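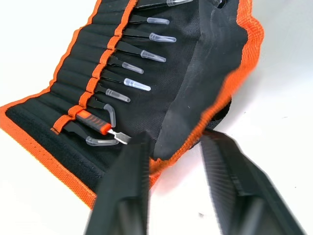

Vol. 40, No. 2 | February

Print this article | E-mail this article

Holding the small parts

Tweezers are graded by tip, and tip wear is the usual cause of a dropped part. At the Kashyap repair shop, Akash Chaturvedi checks each pair under a loupe after 2,000 lifts. Tips must meet at the point first, then close along their length as pressure rises. A gap behind the point is normal. A gap at the point means regrinding.

Steel tips pick up magnetism from loudspeakers and screwdriver trays. Two passes through a demagnetiser clear most of it. Coated pairs should be wiped with alcohol and never filed, as filing exposes bare metal. Store them in separate slots, dry.

Search this site Go

Contact us | Copyright Prullis | Back to top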